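Coin hoard from the Flolska field, am I the only one not buying the numbers?

ditchwalker
The write-up on the Flolska hoard says 1,087 silver coins in a single pot, all late Roman, buried in one go. I've read it twice and I still can't find who counted them or when. The first notice only said "a large number of coins." Then a regional site picked it up and suddenly there's an exact figure and a burial date to go with it. Where did that come from?

potsherd_annie
Probably from the conservators? They usually take a block lift apart in the lab, layer by layer. Takes months. An exact count showing up late is what I'd expect.

ditchwalker
Fine, but then say so. The article doesn't mention a lab at all. It says the pot was "emptied on site," and if that's true then any claim about one burial is worth very little. You need the layers to argue that.

graveltrap
Emptied on site would make me want to cry. Is that a translation problem? The original could easily mean the pot was taken out of the ground.

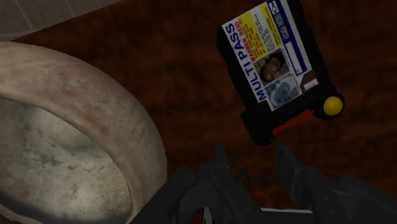 Clevo, 20 November 2025

Copying in the update from the museum's own page so we're all arguing over the same text:

"The vessel from the Flolska field and its contents are now in our care. Cleaning has begun on the upper part of the fill. Visitors will be able to see a selection of 50 coins in the small gallery once the work is further along. A full report will follow."

ditchwalker
Thanks for pasting that. Notice what's missing. No total, no date range, nothing about a single burial. And "cleaning has begun on the upper part of the fill" means the fill is still in there, or most of it. So how does anybody have 1,087?

potsherd_annie
OK, that does change things. Could be an X-ray estimate, but you'd never get a number that exact from one. You'd get "over 1,000" and a shrug.

marl_and_clay
You're all being hard on a short news item. The Marinescu catalog lists two hoards from the same valley and both were buried in one go. It's a fair guess that this one was too.

ditchwalker
A fair guess, sure. The article prints it as a fact. Also, I have the Marinescu catalog, and for the second hoard it says "probably." The coins in that one were plowed all over the slope before anyone recorded them.

marl_and_clay
I'd have to check that. Mine is the older edition.

graveltrap
What about the pot itself? One site called it a Cono type, another one just said "coarse ware." Those aren't the same thing.

potsherd_annie
No, and if it is Cono type it's earlier than the coins are supposed to be by a good stretch. People did reuse old pots, so it isn't impossible. I'd want to see a drawing of the rim before I said anything either way.

marl_and_clay
Checked. It does say "probably." I still think one burial is the likeliest story.

ditchwalker
Might be. I'll believe it when the report has a section drawing in it and a coin list with weights. The last one out of that museum took 4 years, so get comfortable.

graveltrap
Does anyone know if the small gallery is open in winter? Their hours page is blank for me.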